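The arms on the bench: a gallery from the Stiltent workshop

August, by Liis Ozoliņš
19 shares | 6 comments

When I first came to Stiltent, the only thing in the Rurncombe workshop that plugged into the wall was the kettle (well, and the radio, and a glue pot that we don't talk about). We make and mend small frames and boards, for schools mostly, and a good many for people who turn up at the door with something of their gran's wrapped in a towel. So you can imagine the faces at tea break when Iker Marín stood up and told us that robot arms were coming to live on the big table.

I was one of the grumpy ones, I'll admit it. I have been putting things in frames for a very long time and I like it, and I had a picture in my head of being sent to sit in a corner with a broom. What happened was a good deal slower and more ordinary than that. The arms get a stretch of the day to themselves, with two of us always by, and the rest of the time the benches are as full of people as ever. My hours haven't changed. My wrists are a lot happier, as the fiddly repeat orders are the ones we're trying to hand over, and the last Groltard order was 309 pieces, every one the same, which is enough to make anyone see corners in their sleep.

Lots of you have asked what it looks like when we're at it, so I've put up a couple of pictures for you.

Down between the boards

Getting into a tight gap is the job I'd most like to give away for good. One of the black hands is reaching down between two tall upright panels, and you'll see a colleague in a white T-shirt standing behind the table and another hand coming in with a white handheld controller. There's still a lot of us in the room, you see! People imagine a locked door and a row of machines, and really it's more like teaching someone to park, with everybody leaning in a bit and holding their breath.

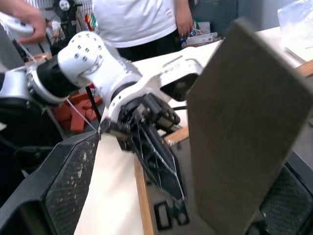 Both arms over a little frame

I've a soft spot for the small ones, and this one has a pale wooden border with a dark, shiny panel in it that picks up the reflections of the grippers. Two arms have come in from either side of the big cream table and their tools meet just over it — rather like two people bending over the same crossword. Somebody's jeans are only just in view on the right, and a bag and a bit of pink cloth are at the back, so you can tell how tidy we are.
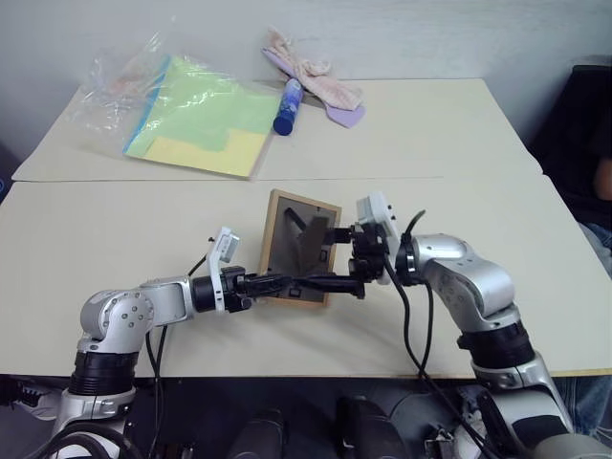 The thing I hadn't expected is how much talking there is now. I used to do most of my work without thinking about it, and when Uibo (they set the arms up for us) asked me how I know a corner is snug, I stood there like a lemon. I had to do it over and over, very slowly, saying it out loud, and by the end the two newest people in the shop had pulled up stools to listen as well. They'd been too shy to ask me before. We've kept that going, 30 minutes after lunch with whoever fancies it, arms or no arms, and I've learnt a thing or two about glue from people half my age.

Pay stayed as it was, which was the first question at tea break and quite right too. We did ask for a say in which jobs go over to the arms and which don't, and Iker wrote it up on the wall in big letters. Gran's things in towels are staying with us.

Last updated: August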